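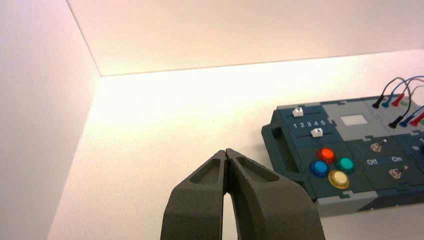 Section 6. Fitting the printed fingers and setting the wrist camera

This section covers the Irnby gripper when it is built from the printed parts kit. Finish Section 5 (wrist wiring) first. You will need a 2 mm hex key, the two finger carriers and the Kuzmenko task panel or another test object of similar size.

6.1 Fitting the fingers

1. Turn off the arm supply and wait 60 seconds before touching the carriers.

2. Clean any stringing out of the long pocket in each finger. Leave the gripping faces alone. A rough surface from the print is normal and does not need sanding.

3. Slide each finger onto its carrier until the shoulder seats. Start both screws by hand, then tighten them evenly.

4. Push the fingers together by hand. The tips should come close to each other at the same height, with the gap getting wider toward the base. If one tip sits higher, loosen that finger and seat it again.

CAUTION: Do not force the fingers past the stop. The carrier teeth will strip.

6.2 Setting the closed position

1. Turn the supply back on and open the Pokum console.

2. Select Gripper, then Jog. Close in single steps until only a thin slit is left between the tips.

3. Press Store. The console shows the encoder reading. On our bench arm it was 2823. Yours will be different.

4. Open fully, close again and compare. If the slit has changed, check the carrier screws and repeat from step 2.

6.3 Aiming the camera

1. Place the task panel on the table to the right of the gripper, with its carrying handle toward the fingers.

2. Loosen the camera clamp and tilt it until both fingertips show in the live view, along with the push buttons and the sliders.

3. Check that you can read the slider numbers and the Off and On labels by the toggle switches. If glare from a white table washes them out, lower the exposure before moving the lights.

4. Tighten the clamp and save the view as your reference.

NOTE: Keep the banana plug leads looped up behind the panel, clear of the path of the wrist.

CAUTION: Keep hands out of the enclosure whenever Jog is active.

Replacement fingers are Grireck part 749, sold as a pair. Section revised 28/05/2023 by Matvii Savchuk. Continue to Section 7, First Button Press.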